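Search this site
Go

How to make steamed buns from scratch (plain ones, no filling)

Posted in March by Kelmendi
35 comments

Quick one, I keep getting asked for this so I'm typing it up between batches. Plain steamed buns. Flour, yeast, sugar, milk, bit of oil. No filling, no fancy pleats.

What you need

Plain all-purpose flour, the lower protein the better. Bread flour makes them chewy, don't.
Instant yeast, one small teaspoon
Sugar, two tablespoons
Baking powder, half a teaspoon – optional, I usually skip it
Warm milk, enough to make a soft dough
Spoonful of neutral oil
Parchment, cut into little squares

I go by feel with the milk. Start with less than you think. Flour in Travdale is always damp in spring and takes hardly any, flour at my sister's place drinks it up.

Step 1. Mix

Milk, sugar, yeast in a big bowl. Stir, leave it till it looks foamy. If nothing happens after 14 minutes your yeast is dead, throw it out and buy more. No point carrying on. Then flour in, oil in, stir with chopsticks or a butter knife until its all shaggy clumps.

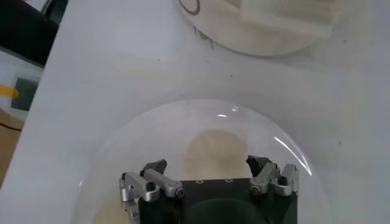

Clear glass bowl on the white table.

I like glass for dough. You can check the sides and the bottom for bubbles without poking at it. Any bowl works though, just go bigger than seems sensible.

Step 2. Knead

Tip it out. Knead till smooth. Longer than you want to. Rough dough gives you rough lumpy buns, and no amount of steaming fixes that. If it sticks, dust of flour. If it cracks, wet your hands and keep going. Should feel like an earlobe when its done.

Stand mixer is fine, low speed, dough hook. Check it often, they overheat the dough if you wander off.

Step 3. First rise

Bowl, damp towel over, somewhere warm. Doubled in size is what you want, forget the clock. My kitchen in winter takes ages. Oven with only the light on works well.

Step 4. Shape

Punch down, knead again for a bit to get the air out (this matters, big air pockets = craters on top). Roll into a log, cut in even pieces. Cup your hand over each piece and roll it in tight circles on the counter till the top goes smooth. Seam side down on a parchment square.

Keep the others covered while you work. They dry out fast and a dry skin splits.

Step 5. Second rise

Shorter than the first. Pick one up – should feel light for its size, and a gentle poke comes back slowly. Springs right back, wait more. Stays dented, you went too far, get them steaming now and hope.

Step 6. Steam

Cold water start for me. Buns in, lid on, then heat. They get a little extra push as the water warms up. Bamboo, metal, electric, all ok. Leave proper gaps between them, they swell. With a metal lid wrap it in a dish towel so drips dont land on the tops and leave yellow spots. Tie the ends up over the handle, away from the burner!!

Medium heat once you see steam. Small buns are quick, big ones need longer, tear one open if unsure. Then heat OFF and leave the lid alone for 4 minutes. Open it too soon and they can wrinkle up like old balloons. Set a timer, I never last otherwise.
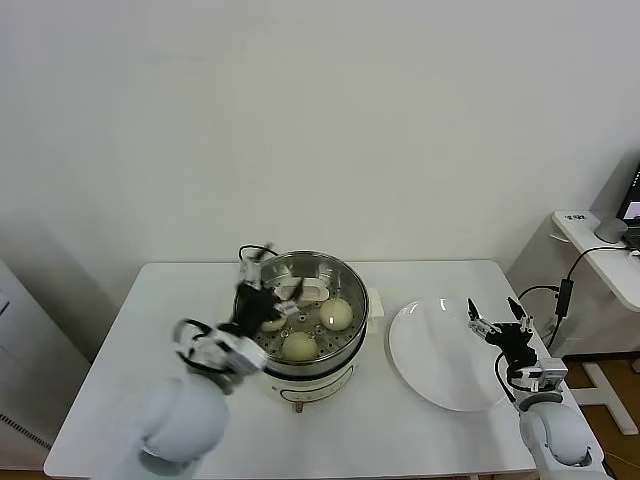 Kotthorpe, March

Made these again in the electric steamer and I'm adding a few notes while I remember.

Buns came out gray or wrinkly? Usually overproofed, or steam too fierce. Turn it down next time.

Yellow patches – drips, or baking powder not mixed in properly. Sift it.

Dense and heavy? Not enough rise, or old yeast. See step 1.

Stuck to the basket: you forgot the parchment. Oiling the holes sort of works. Cabbage leaves work better.

Storing. Cool all the way, bag them, freezer. Steam again straight from frozen, no thawing. Microwave is ok if you wrap each one in a wet paper towel, but eat right away, they go hard as they cool. Day-old ones sliced and fried in butter are teh best breakfast there is.

Whole wheat: swap in a quarter, more milk, longer rise. Havent tried gluten free, sorry, ask in the comments and maybe one of the regulars has.

Filled version is coming when I get a minute.

2,071 shares
Share | Print | Email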